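We use cookies to remember your settings and count visits. Accept | Manage choices

Review: Flostance parts fixture for desktop PC strip-down

By Ketsara Rungrueang
Wed 3 April

14 comments | 37 shares

The Flostance is a bench fixture for holding loose computer parts during assembly and strip-down. It has a flat base with raised holders for a processor and a memory module, plus a number of posts and notched blocks whose positions can be changed. I bought mine in December from Zodska and have used it since on full-size towers, mainly older office machines with a socketed processor and four memory slots.

My usual method before this was an anti-static bag folded flat, with the parts laid on top. That works, up to a point. A processor on a bag slides when the bench is knocked, and a memory module laid flat has to be picked up by its faces or prised up by an edge. The fixture is meant to deal with both.

Bench and working position

The base needs a flat surface. Slatted aluminium is fine provided that the slats are level with each other, and mine are. On a kitchen worktop with a slight bow the base rocked at one corner until I put card under it.

Work with the tower on its side and the open side up. The motherboard is then horizontal, and the processor drops into its socket under its own weight. With the tower upright you have to hold the processor in place while closing the lever, and no fixture will help you with that.

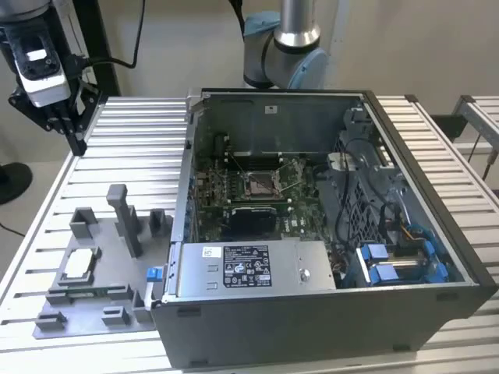

Leave room for the base on the side nearest your working hand. A full-size tower on its side takes up most of a standard bench, and the fixture adds a good hand's width to that. Anyone working on a desk with a monitor on it should measure first. The base can be stood on a shelf beside the bench, but the reach is then longer and the benefit smaller.

Processor holder

This is the best part of the product. The holder is raised clear of the base, so fingers or a vacuum pen can reach the edges of the processor without touching the underside. The recess is cut with a small lead-in. Fit is snug without binding. I placed and removed a processor 30 times and inspected the underside with a loupe afterwards. There were no marks.

The recess suits one processor size only. Zodska sells inserts for others, and they are held in by friction. One of my two inserts is tight enough to need a plastic spudger to lift it out. The other is correct.

There is no orientation mark on the holder. I scratched a small triangle into the corner of mine, and I would expect a product at this price to come with one.

Memory supports

The module lies across two slotted end supports, with a gap beneath it along most of its length. You can take it by the long edges. The slots are slightly wide for a bare module and correct for one with a thin heat spreader. Thick heat spreaders do not fit at all.

The spacing between the supports is set by two screws from below, so the base must be turned over to change it. I set mine once for desktop modules and have left it there. Someone alternating between desktop and laptop memory would find this tedious.

Only one module can be held at a time. For a machine with four, the other three go back on the anti-static bag. The Ansari tray I used some years ago held several modules on edge, and for memory alone it was the better design. It had nothing for the processor.
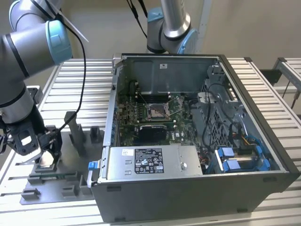

Posts and blocks

The tall post has no stated purpose in the leaflet. I use it to keep fan leads and front panel wiring away from the parts, and it does that adequately. The notched blocks take small cards and narrow brackets. The angled support will hold an expansion card leaning back, though a long card overbalances it.

All of these fit into the base with a quarter turn. The action is firm and none of them has worked loose. The dark grey finish shows dust but has not chipped. Black screws are hard to see against it, and the base has no tray or magnet for them. I keep a Flastasport fishing tackle box beside it for the screws, which cost very little.

Static

The base is described in the leaflet as dissipative, and there is a stud for an earth lead at the back. The lead is not supplied. I measured continuity from the processor holder to the stud and from one memory support to the stud. The second memory support gave no reading until I tightened its screw by half a turn. Check this on a new unit before using it.

Price and ratings

I paid 2,441 baht on offer. The usual price is 3,000, with inserts extra.

Processor holder: 5 out of 5
Memory supports: 3 out of 5
Posts and blocks: 3 out of 5
Finish: 4 out of 5
Leaflet: 1 out of 5

Overall: 4 out of 5

At the offer price I would buy it again for the processor holder. At the full price it depends on how many machines you strip down in a month. For one upgrade a year, an anti-static bag and a clear bench are sufficient. I have asked Zodska whether a second pair of memory supports can be bought separately and will add the reply to this page when I have it.

Related reviews

Ansari upright memory tray, long-term test
Plastic spudgers compared
Choosing an earth lead for a small bench
Vacuum pens for processor fitting
Flastasport tackle boxes as screw storage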